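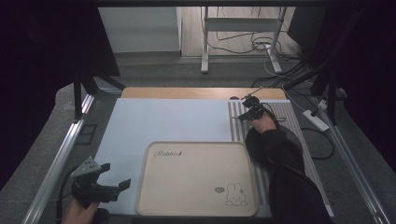

Nouhaila El Khatib asked us last May why a homewares business would spend so long on trays. She had bought one from us, liked it, and wanted to know what else there was to say about a flat thing with an edge. This page grew out of the answer we sent her.

## About Rarlow

Rarlow sells trays, placemats and small tableware for everyday use. We are a team of seven, working from one floor with a showroom at the front and the work area behind it. Most of our customers buy online. Cafes and childcare centres make up the rest.

Macarena Toledo and Hatem Berrada started the business after several years of buying for a larger homewares shop. They opened with two trays, a round one and a long one. The round one sold out and the long one didn't, mainly because it wouldn't fit in a standard kitchen cupboard. It was dropped, and every tray since has been checked against a cupboard shelf before we order it.

## The trays

There are now 16 trays in the range. They are grouped by use:

- **Breakfast and tea.** Sized for a mug, a plate and not much else.
- **Kids' snacks.** Smaller, with printed designs. The beige Rabbit tray is in this group, with the name at the upper left and a line drawing of the rabbit in the lower right corner.
- **Serving.** Larger trays for carrying several dishes.
- **Desk and hallway.** For keys, mail, glasses and chargers.

We put the printing near the corners where the design allows it, so it can still be seen once there's a cup and a plate down. Rounded corners are easier to wipe out than square ones. On the kids' trays we also look for a rim that will hold back a rolling grape but is low enough for a small child to reach over.

Colours are kept plain. Customers often add a second or third tray a year or two after the first, and we want them to match. If a supplier's beige shifts between batches, we note it on the product page.

## How we choose stock

Samples go home with staff before anything is added to the range. Each person uses the tray at meals and washes it the way they normally would, then fills in a one-page form. Thongchai Ruangrit keeps the forms and can usually find the one you're asking about.

We turn down more samples than we accept. Common reasons are a base that rocks on a flat table, a rim that collects crumbs, or a print that looks fine in a catalogue and too busy with food on it.

Our placemats come through Kettani and our cartons from Lerkow. Both have been with us from the start.

## Orders and returns

We packed 1,599 orders last financial year. Each tray is wrapped separately, and orders of two or more have a card divider between them. If something arrives chipped or scratched, email us a photo and we'll replace it. You don't need to send the damaged one back.

Unused items can be returned in their original wrapping. Please include the order number, as parcels without one take longer to sort out.

## Visiting

The showroom is open from 10 am to 4 pm on weekdays. The full range is on the shelves, including colours we no longer reorder, and you're welcome to bring a favourite cup or plate to check the fit. Parking is at the rear of the building.

Cafes and centres wanting to order in quantity should ask for Ismail Zaki, who looks after trade accounts.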